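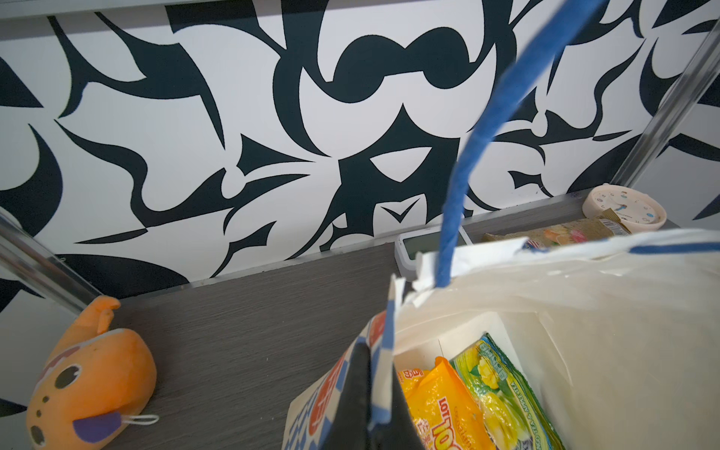 Most kitchens own one bottle of vinegar, and it is usually malt. It goes on chips, it cleans the kettle, and it sits at the back of the cupboard between times. That is a pity, as vinegar is one of the cheapest ways to make plain food taste better.

Grażyna Czerwiński has been making it for 12 years, first in her garage and now in a small unit in Lokach, where she runs Druvia. The firm sold 3,729 bottles last year, nearly all of them through markets and farm shops. She keeps the range short. There is a cider vinegar, a red wine vinegar and a plum one that appears in January and is gone by spring.

"People ask me which is the best," she says. "I ask them what they had for dinner."

Her own rule is to match the weight of the vinegar to the weight of the food. Rice vinegar is mild and suits cucumber, noodles and white fish. Cider vinegar has more fruit in it and works with pork, cabbage and apples. Red wine vinegar can stand up to lentils, beef and raw onion. Sherry vinegar is dearer, but a teaspoon stirred into a pan of mushrooms at the end goes a long way. 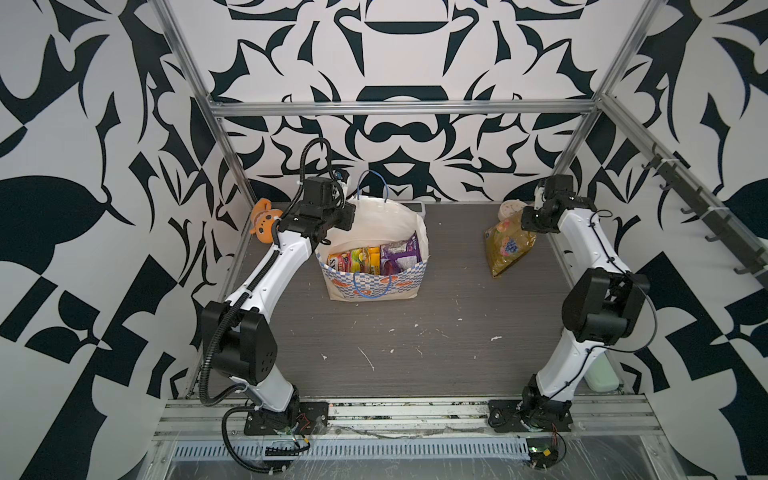
Storage matters less than people think. Vinegar keeps for years with the lid on, and the strands that sometimes form in an unfiltered bottle are harmless – strain them out with a coffee filter if they bother you. Light and heat will dull the flavour over time, so a cupboard away from the cooker is the best home for it. Spills are another matter. Marble and limestone will mark within minutes, and while a dark wood-grain top like this one hides a stain better than a pale one, it should still be wiped at once. Keep the bottle on a saucer if it tends to drip.

Cooking with vinegar is mostly a question of timing. Added early, it mellows and gives a stew some depth. Added at the last minute, it stays sharp. Czerwiński does both with her braised red cabbage: 2 tablespoons at the start, then a splash just before serving. The cabbage gets 40 minutes on a low heat with the lid on.
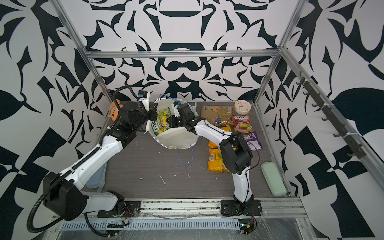
Leaf shapes and scrolls in black on white, above a dark grey floor.

For quick pickles, warm equal parts cider vinegar and water with a little sugar and salt, then pour it over sliced radish or onion. They are ready once cool and will keep in the fridge for a week.

Druvia's plum vinegar is stocked at the Dalisay deli and the Lirkum farm shop while it lasts.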